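Wollus-list: chores and manipulation
Subject: Re: [wollus] Are kitchen chores solved yet?
Date: August 12, 2020

On the list, a member from Daltudthorpe wrote:
> Every few weeks somebody posts a video of an arm clearing a table and
> we get the same thread. Can any of these do a sink's worth of dishes
> with no one standing by? If the answer is no, which part fails?
> I'm asking about glass in particular. Our Contreras bench gave up on
> tumblers in December and went back to plastic.

Short answer to the first question: no. The second one needs splitting up.

Grasping is the part I would worry about least. A parallel gripper closing on a rigid rim works well if the pose is right. The pose is where glass hurts you. Depth sensors return the table through the wall of the vessel, and the strongest edges are often reflections of the room lights. Nested glass is worse. Two rims close together get merged into one object, or the planner picks the inner rim and drives a finger into the outer one.

The other trouble is travel between grasps. A wrist camera gives very little usable texture during a fast move, so anything that relies on visual servoing has to slow down before the approach.

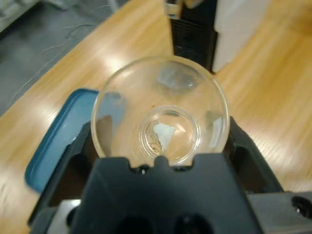
Wrist views from the same bench: a small glass cup inside a large one, and the fingers nearly closed with nothing between them and the wood grain smeared by motion.

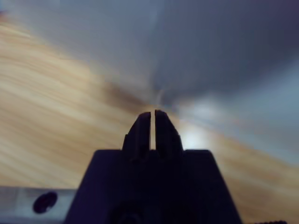 Mahsa Taheri
Manipulation test engineer, Stosine

Some numbers, for whatever they are worth outside our setup. We logged 2120 pick attempts on mixed tableware. Of those, 122 ended in a stop that needed a person, and the clear pieces were badly overrepresented. A stop costs us 7 minutes on average including the restart. For a dishwashing job at home that is already too much attention to ask for.

Contents are a separate problem. A cup with crumbs or a scrap of paper in the bottom should be emptied before it gets washed, and a detector trained on clean cups will pass it straight through. We have three candidate checks and I don't trust any of them yet - the best one confuses glare with residue.

To the Contreras people: what finger pads were you using when you dropped the tumblers? If they were bare, I would try that test again with something softer before blaming perception. I'd also like to know whether the failures came at contact or during the lift.

Shop-floor kitting is in better shape, but there you get to choose the tray.

M.T.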